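Unit 4: Celebrity Reporting and the Denial Story
Course handout, Entertainment Journalism

This unit considers how entertainment desks handle a denial: the statement a public figure makes after a rumor has already been published. Students should read the Waklow packet before the seminar and bring a marked copy.

1. The structure of a denial story

A denial story repeats the original claim in order to report the answer to it. The writer must therefore decide how much of the rumor to restate, and where. In the Waklow packet, one item of 300 words gives the claim in the headline, the first paragraph and the caption, while the denial appears only near the end. A reader who stops early will leave with the rumor alone.

2. Attribution

Phrases such as "a source close to the couple" carry little weight unless the writer shows how the source could know. The Jidix style sheet, used in this course, requires 2 sources for any claim about a private relationship, and it does not accept a social media post as one of them. Reaction posts may be quoted, but only with the wording and spelling of the original.
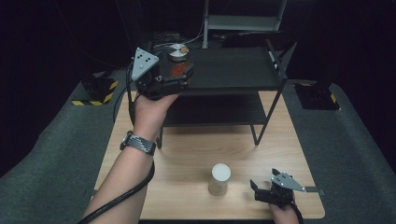 Objections came from one student in last September's seminar, who said that readers of gossip pages know perfectly well what "a source" means and that a strict rule would leave the page empty. The course does not require students to agree with the rule. It does require them to apply it in all graded work.

3. Right of reply

The subject should be contacted before publication and given a stated deadline — 5 p.m. on the day of filing is the usual one in our exercises. The Mäkelä exercise file contains 1,170 words of correspondence between a desk and a publicist. Note the point at which the request for comment becomes a negotiation over the headline.

Assignment

Rewrite the Zorkar item as a denial story of no more than 800 words. Attach a source list. Submit both by noon.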